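Getting Your Workbench Light Right (Without Spending Much)

I put up with one bare bulb over my bench for years, and I can't believe how long I squinted at glue joints before doing something about it. So this month's tips are all about light and what goes under it!

Start with the shadow problem. If your only lamp is behind you, your own head and shoulders end up right where you're trying to work. I hung a cheap shop light a little forward of the bench edge and it made such a difference (I did it in July, in the garage, sweating like crazy, and I'd still do it again).

Next, think about the color of the bulb. Warm bulbs are lovely in a living room, but they make it really hard to match paint or wood stain. Look for a daylight bulb with a high color rendering number on the box. And keep colored LED strips for the shelves — they're fun, but they tint everything and you'll end up picking the wrong shade of filler.

Then there's the work surface. My bench top is nearly black, and small screws just vanish on it. A white board laid on top fixes that for next to nothing. Mine is an old shelf from Heltska that I cut down and sanded at the corners.

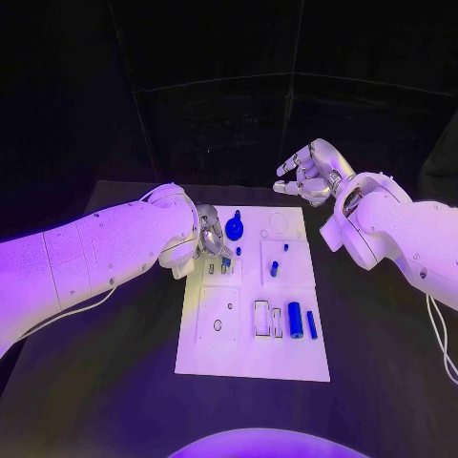
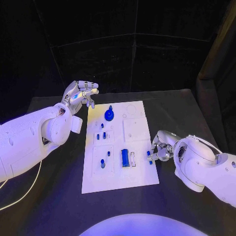
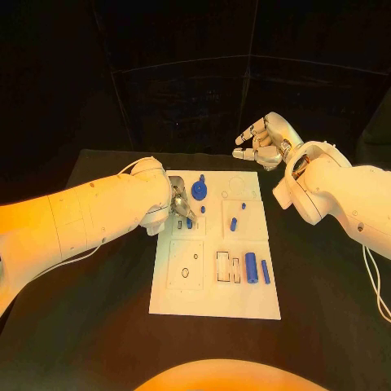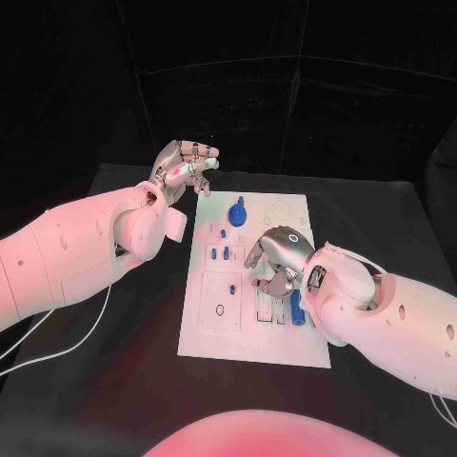 Khurram Hayat wrote in to say that a white board gave him terrible glare until he rubbed the top with 200 grit paper, and that he now sticks a strip of rubber shelf liner underneath so it doesn't slide when he's filing. I tried the shelf liner right away and I love it, though I'd go easy with the sandpaper if your board has a thin coating.

A few odds and ends while I'm at it. Dust your bulbs and lamp covers now and then (switched off and cooled down, please). Clip any lamp cord to the back of the bench so you don't catch it with your elbow. And if you do fine work, get a little gooseneck lamp and set it low to one side, so scratches and dents throw a shadow you can see before the varnish goes on. I paid 8 dollars for mine at a yard sale and it only needed a new plug.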